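Speaker notes, Friday
Randi Nyberg

OK so, money! Start with the Rastico quote, because everybody asks. They wanted 51 thousand for the arm, and that was before grippers, mounts or training. Pause here, let people groan.

Then the stuff I forgot to budget for — cables (so many cables), stands, spare jaws. I had put down 300 dollars for all of it. We blew through 900 before June.

Next bit, the hand-held grippers. We bought a pair before signing for any arm, and I'd do it that way again! You find out which jobs are worth paying for. Cloth in a bin is the one I keep coming back to, so plan your hours around the soft stuff.
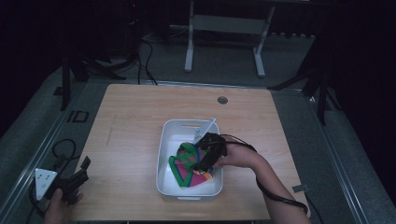 Lise Doucette wrote back on my draft that I should ask for double the hours and skip the second arm until next year. Read that out, then go to the Scanlon lease numbers.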